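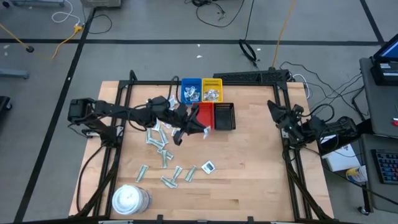
Fete sorting table clears first backlog of notes and wrappers

Clillport Community Hall has begun sorting the loose paper left over from its January fete, with wrappers going into plastic bins and folded paper money kept to one side on the tabletop.

The mix came back from the Darwish Street stalls in 2 large sacks. Cash and lolly wrappers had been swept up together when the stalls closed early ahead of a storm, and the hall decided to go through all of it before anything went to recycling.

Fares Aoun, who ran the drinks stall, said the notes were easy to miss.

"People fold them up small and drop them on the counter, and then a wrapper lands on top," he said. "If you tip the sack straight into the skip you've lost it."

Blue and yellow basket-style bins hold crumpled wrappers in white, with some silver in the blue one. A red bin and a black mesh bin stand in front of them. The folded notes are spread out on the wood, still creased into narrow strips, and will be flattened and counted at the end of each session.

The hall has recovered $323 from the first sack. Takings handed in on the night came to $1,919 — a little short of what organisers had hoped for after the early finish.

Money found in the sorting will be added to the fete total and put towards new guttering on the Zurnmont Road side of the building. The first $100 has been set aside for paint.

Wrappers will be bagged by colour and taken to the Nonell depot, which accepts foil and coated paper that can't go in kerbside bins.

The second sack will be opened at 10 am once the first is finished. Stallholders who think they are missing part of their float can leave their name at the hall office.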